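Feltau Road Injury Advice Project
Progress report to the Grabowska Fund, second half-year

You asked for this one to be shorter than the last. It is, chiefly because the last one had an appendix.

What we said we would do

The grant pays for a part-time solicitor, a full-time caseworker and half of a photocopier, in order that people hurt on the roads around Feltau can get free legal advice before they sign anything. We promised you three things: a weekly advice session, a set of plain guides to making an injury claim, and a better way of sorting enquiries than the biscuit tin we described in our application. The tin has been retired. It is now used for biscuits.

Advice sessions

Sessions run every Thursday from two in the afternoon until seven, in the ground-floor room on Zikow Street. We moved the closing time from five after it was pointed out to us that people who have jobs are often at them. Attendance after five is now the busiest part of the day, and we would like to claim this as a finding.

In the six months we opened 64 new matters. Most involve a car and something smaller than a car. Cyclists are the largest group, followed by passengers, then pedestrians, then motorcyclists, who are few in number but arrive with the worst injuries and the best photographs. We also saw a man whose parked van had been struck by a horse. He was unhurt, so he fell outside the terms of your grant, and we gave him a leaflet.

Of the matters opened, 37 have gone on to a solicitor's firm willing to take them on a no win, no fee basis. The others are a mixture. Several settled early for sums the clients were content with. A few turned out to be out of time, the general limit being three years from the accident, and it remains the most miserable conversation we have. One client had been waiting for the other driver's insurer to "get back to him", as promised, since before we existed.

We have had no settlements yet in the cases referred during this period. Please don't read anything into that. Injury claims move at the speed of the slowest medical report, and two of our clients are on their second orthopaedic surgeon.

Early offers

Your last letter asked whether we were seeing many people who had been made an offer before any medical evidence was obtained. Yes. It is the commonest reason for someone to walk through the door, usually holding the letter at arm's length. The offers tend to be polite, round and prompt. One was for 1,000 pounds, to a woman who had not at that point been told that her wrist was broken in a second place. She had it on her kitchen table for a week with a pen next to it.

We don't tell people to refuse. Some offers are perfectly decent, and a client with a sore neck that cleared up in a fortnight may be better off taking the money and going on holiday. What we do is explain what "full and final settlement" means, which seems to come as news to everybody, including one client who had worked in a claims department.
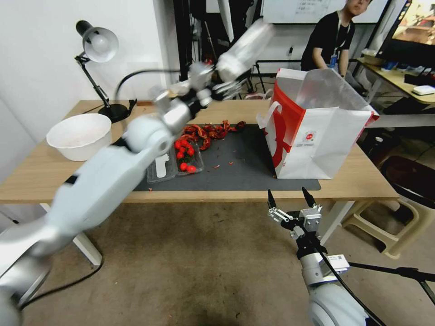

The guides

There are four: what to do in the first week, how fault is decided, what you can claim for, and what happens if it goes to court. The first three are finished and in use. The fourth is on its sixth draft. Each time we show it to someone who has been to court they tell us it sounds too pleasant, and each time we show it to someone who hasn't they tell us it has put them off.

The guide on fault took the most arguing. We wanted a page on split liability, where both sides are partly to blame and the compensation is cut to match. Early readers took this to mean that the two drivers meet and divide the money. The present version uses a worked example about a cyclist with no lights and a driver turning right without looking, and it has gone down well apart from a lively dispute at one session about whether the cyclist deserved his share of the blame. Readers have strong feelings about him. We may give him a name.

Printed copies have gone to both surgeries, the library, the fracture clinic and the bus station. The online versions were opened 1,872 times in the period. We suspect a modest part of that is us, checking for spelling mistakes.

Distano

Distano is the case-tracking system you kindly paid for. It does most of what we wanted. It records when each accident took place, works out the limitation date and sends us a warning a year, six months and one month beforehand. It also sent us a warning every morning for nine days in April about a test entry called "Test Entry", whose claim, had there been one, is now lost for good.

Two problems are left. The first is that the system insists on a registration number for every vehicle, which is awkward when the other vehicle drove off. Our caseworker has been typing in a row of noughts, so according to our reports a single car is responsible for a startling share of local injuries. The supplier says a fix will come in the next release. The second is that it cannot handle a client with two accidents. We have three of those. For now they are each entered twice, and we count them by hand before sending you any totals.

Uninsured and untraced drivers

More work came from this direction than we had planned for. Where the driver has no insurance or can't be found there is still a route to compensation, though the forms are long and the rules about reporting the accident to the police are stricter than most people expect. We have started asking about it at the first appointment. In two cases the client had told a police officer at the roadside and assumed it had been written down. In one of them it had.

We would like to write a fifth guide on this. We are aware of how the fourth is going.

Money

Spending is within budget overall. Salaries are as forecast. Printing is over, owing to the bus station, where the guides disappear at a rate we first put down to public interest and now think has to do with the rain. Travel is well under, and with your permission we would move what is left into printing. Interpreters cost less than expected in the first quarter and a good deal more in the second. The figures are in the attached sheet, with the photocopier on a separate line as you requested.

What has not gone well

Our drop-in at the Feltau fracture clinic was cancelled after three visits. The hospital was concerned that it might look like ambulance chasing, and looking at where we had been told to put the table, we could see the point. We are talking to them about having the guides handed out by their own staff instead.

The follow-up survey had a poor response. We sent it by post, to people many of whom had an arm in plaster. The next one will be done by telephone.

Next six months

We will finish the court guide. We will try a monthly evening session at the Grabowska end of town if a room can be found with a door wide enough for a wheelchair, a requirement that has so far ruled out every room we have been offered free. We will ring former clients at three and six months after referral to find out what became of their claims, and report the results to you whether or not they flatter us.

We should also like to talk to you about the solicitor's hours. The appointments list is now full almost three weeks ahead, and somebody with an offer letter and a pen is not always going to wait that long. One more afternoon a week would deal with it. A costed proposal will follow separately, without an appendix.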